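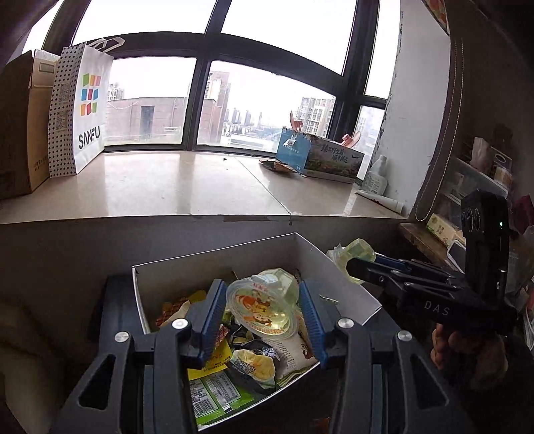 Snack box under the windowsill, with a jelly cup in the middle of the packets.

How to Run a Snack Tasting at Home

Posted by Saranya Pisharody, 25 August 2019

I love a snack tasting. It's cheap, it gets people talking who would otherwise sit and look at their phones, and you find out wonderful things about your friends (mine, it seems, have very strong feelings about seaweed). We did our first one in June on the back steps of the house on Donimdale, with paper plates and no plan at all. It was a mess and I couldn't wait to do it again! We've gotten better at it since, and a few readers asked how we set things up, so I've written the whole thing down.

What you need

A mixed lot of snacks, ideally ones your guests don't buy every week
Small plates or cupcake liners
A water pitcher and plain crackers
Score sheets and pens
Sticky notes
Scissors (a lot of those little packets are impossible to open with your fingers)
A bowl for wrappers

Choosing the snacks

Six snacks is the number I keep coming back to. I once put out far more than that and by the end people were just chewing politely. With six you get a real evening out of it, everyone can still remember the first one, and there's room left for dinner.

Try to spread them out: something crunchy and salty, something chewy, something sour, a jelly or a gummy, a plain cookie or wafer, and one wild card. The wild card is my favorite part of shopping. I go to the import aisle at the back of Kurup, which is our neighborhood grocery, and pick up whatever I have never tasted before. Individually wrapped things are great for this because you can buy a mixed handful and nothing goes stale while you wait for the day.

If the label is in a language you don't read, use a translation app on your phone, or ask at the register. Do this before you get home, please! You want to know what is in each item before you serve it to anyone.

Ask about allergies first

Send a message to every guest a few days ahead and ask what they can't eat. Nuts, milk, wheat, shellfish, sesame and soy all turn up in snack foods, sometimes where you'd never expect them (shrimp powder on a corn puff, for instance). Gelatin matters too if you have vegetarian friends, or anyone who avoids pork or beef. If you can't find out what is in a packet, leave it out of the tasting.

One more caution: small firm jelly cups are a choking risk for little kids and for some older adults. If you serve them, keep them with the grown-ups, turn them out onto a plate and cut them into small pieces. I don't put them out when my nieces are over.

Setting up

1. Open everything in the kitchen, where guests can't see the packaging.

2. Put one piece of each snack in a cupcake liner. Big items get cut up. Crumbly ones get spooned.

3. Number the liners with sticky notes and write the matching numbers on your own key. Keep the key in your pocket. Sivaprasad Iyer, who lives upstairs and has come to every one of our tastings, has been caught looking for it more than once.

4. Save every wrapper. You'll want them for the reveal, and also if someone asks about an ingredient.

5. Fill the water pitcher and put the plain crackers in the middle of the table.

Set up as close to start time as you can. Crackers and puffs go soft surprisingly fast once they're out of the bag, especially in summer, and a soft shrimp chip is a sad thing.

The score sheet

Mine has a row for each snack and a few columns: crunch, flavor, how surprised were you, would you buy it. The first three are scored from one to five and the last is just yes or no. There's also a blank space for a guess at the main flavor, and that is where the fun is. We had a melon wafer last time that was guessed as pear, cucumber, bubble gum and "my aunt's car."

I used to print these, and now I draw them by hand on the backs of old flyers from the Trirora street fair. Either way works fine.

The order matters

Start mild and work up. I go plain, then lightly salty, then strong salty or spicy, then sour, then sweet. Chocolate goes last if you have any, since it coats your mouth and flattens whatever comes next. Anything truly hot should have a good long pause after it, with a cracker and some water - or a spoonful of plain yogurt if somebody has turned red.

Everyone eats the same number at the same time. Give people a minute or so of quiet to write before the talking starts. Once one person says "banana," the whole table tastes banana, and you'll never get an honest guess after that.

The reveal

Collect the sheets, add them up, and then bring out the wrappers one at a time, from the lowest score to the highest. Let people hold them and read the backs. I read the wildest guesses out loud as I go, without names unless the person wants to claim theirs (they always do).

The winner of the best-guess round takes home the leftovers. Two small prizes are plenty if you want to add another one, and I like to give the second to the guess that was furthest off.

A few variations

One flavor: pick something like corn, lime or black sesame and find it in different forms. It's harder to shop for but really interesting to taste.

Bring your own: each guest brings one wrapped snack in a paper bag and hands it to you at the door. You lose some control over the order, so leave yourself extra time in the kitchen.

By mail: my cousin in Maltedel and I send each other a box and open the same items over a video call. Skip chocolate in hot weather, and pad the chips well. Our next boxes go out as soon as I find some decent tape!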